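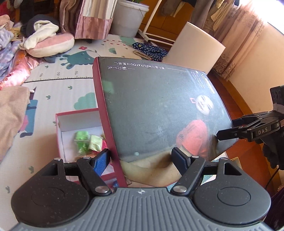

Lakshmi Sundaram
August 2021

Onell household handling set, README

Demos of people doing ordinary home jobs with a pair of hand-held grippers. Recorded in lived-in rooms, one person, one gripper per hand. Made for training two-arm policies from human demos. No robot in the room when recording.

Read this before you load anything. The old README (the May one) is wrong about the wrist poses, bin it.

What's in it

1,167 episodes recorded, 1,037 kept. The rest are in `rejected/` with a one-line reason each. Some of the reasons are just "bad", sorry, I was going quickly.

Each episode folder:

- `left.mp4`, `right.mp4`: the two gripper cameras
- `pose.csv`: position and rotation of both grippers, plus finger opening
- `task.txt`: one plain sentence, what the person was asked to do
- `notes.txt`: only if something odd happend

Video is 30 frames a second. Poses are resampled to match, so row n goes with frame n. If the row count and frame count differ by 1 drop the last row.

Tasks

Flat boxes: pick up, hold upright, pass from one gripper to the other, put in an open box. The book-shaped red and dark grey box is one of these, with the words 魅力丫头 / MEILIYATOU on its cover. Glossy front, throws a pale haze of light back at the camera near a window. Left the glare in on purpose. If your model only works on matt cardboard that's worth knowing.

Soft packets: in and out of an open box. Hard to say where one packet ends and the next starts, so task sentences say "a packet", never which one.

Cloth: fold, move, pile up. Weakest part of the set. Lots of fails, lots of regrasping. Regrasps are kept, not trimmed.

Two-handed holds: one gripper clamps, the other presses or steadies from the side. Most people asking for this set want these. Search `task.txt` for "both".

Rooms

Grendness and Dekis are the room names in the index. Not real addresses, don't go looking. Floors, mats, chairs, washing and so on left as they were. We asked people not to tidy up. Clutter is part of the data, so please don't mask it out and then tell me the set is too easy.

Curtained windows in both. Daylight changes between episodes, exposure is auto, can't be undone now.

How demos were done

Read the task sentence out loud. Start with both grippers open and in view of each other for 2 seconds, that's the sync. Do the job at normal speed. Stop with hands still.

If you drop it, pick it up and carry on. If you drop it twice, finish anyway and say so, it goes in the notes.

No fingers on the object. Any episode with a bare hand touching the thing is rejected, even when the rest is lovely. Lost some good ones that way.

Finger pads are not the same on every finger. One is blue and textured, another black. They grip differently. I'd treat left and right as seperate and not mirror the data to get more of it. Tried mirroring, the policy got worse at handovers. Also flips any printed text, obviously.

Known problems

- Wide lens. Straight edges bend towards the sides. Calibration is in `calib/`, video is NOT undistorted.
- Text on objects is often upside down to the camera. Leave it. Don't rotate frames.
- Dust on the gripper housings. Real dust, not sensor noise, one person filed a bug.
- Pose drifts when the camera is mostly looking at one big flat surface. Flagged in the index as `drift=1`. Flag is hand-set so some will be missed.
- Finger opening reads a touch wide on thin boxes.

Splits

Use the ones in `splits/`. By room, not by episode. Random splitting gives you the same box on the same floor in train and test and a very nice number that means nothing.

Running it on an arm

Poses are in the gripper frame. You need your own transform to the flange. The Nair script does this for our mount only, change the offsets at the top or it will drive the fingers into the table. Go slow first time, hand on the stop.

Changes

Fixed the swapped left/right in the Dekis handovers. Added the rejected folder. Quaternions now w last.

Still to do: better cloth, proper notes on lighting.

Problems to me, with the episode number.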